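Chapter 2
Sorting Before Storing

What this chapter covers
Grouping small packaged goods. Reading a package before it goes away. Trays, bins, shelves – which and when. Setting up your own sort (Activity 2.1, end of this section).

Words to know
Staging surface, shallow tray, category, rotation, flat pack, stand-up pack

Last chapter we dealt with the big stuff. Bags of rice, flour, cans by the case. Easy in a way, heavy things mostly stay where you put them. Snacks don't. Pouches slide, foil packets slip behind other packets, tubes roll. Open any kitchen drawer that has had snacks in it for a month and you will see the problem.

The Nundthorpe household survey looked at 200 kitchens. Small packets were the thing people lost most often, ahead of spices and tea. Most turned up later at the back of a shelf, past date. Not a money disaster, one packet at a time. But over a year it adds up, and the shelf gets smaller while you aren't looking.

So – sort first, store second. Two separate jobs. Students always want to do them together, standing at the open cupboard with a packet in each hand. Slow, and things end up wherever there was a gap.

The staging surface
Any flat place where you can lay everything out and see it. Table, counter, clean floor mat, a bed with the cover pulled flat. A bed is fine for sealed packages. Not for anything opened, and not for glass jars, they tip. Plain covers make small packets easier to spot but a patterned one will do.

Leave room at the far side for the tray. Goods go nearest you, tray behind. You reach forward, set down, come back for the next. Try it the other way round once and you'll feel the diffrence in your wrists.

Types of package
Flat packs: pouches, thin foil packets. Stand them on edge in a tray, like file cards. A hanging hole at the top means the shop had it on a peg. You can do the same at home with a rail and a few hooks.
Clear packs: you can see what's left inside. Front row.
Tubes: lay them along the side of the tray so they cant roll.
Odd shapes: last, in whatever space remains.

Imported goods
Many students shop at stores where the main label is in Chinese, Korean, Arabic and so on. Don't sort by the language. Sort by what it is. If you can't read the front, check for a picture of the food, then look for an added import sticker on the back or side. Still no luck, ask whoever bought it. Write the contents and date on masking tape, stick it on, done.

Trays
Shallow is better than deep for this job. In a deep bin the bottom layer is forgotten by March. The Nouri and Evach trays in the school kit both work, the Evach has a higher rim. Tumeo makes a divided one – nice, not needed.

Activity 2.1 Six packets, one tray
Work in pairs. Sealed items only. 20 minutes with the write-up.

1. Clear and flatten your surface. Wipe the tray.
2. Lay the items in a loose row in front of the tray. No stacking yet. Overlaps are ok for now.

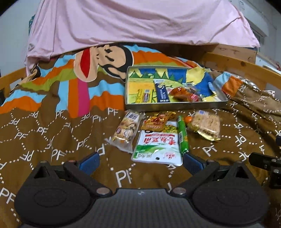 3. Turn every pack face up, top away from you. Find the date on each one. Say it aloud, partner writes it down.
4. Group by type of package, then by date inside each group. Soonest goes in front.
5. Load the tray. Flat packs on edge, tube along the side.
6. Swap with another pair. Can they find the soonest date without moving anything? If not, go back to step 4.

Keep your date list, you need it again in section 2.2.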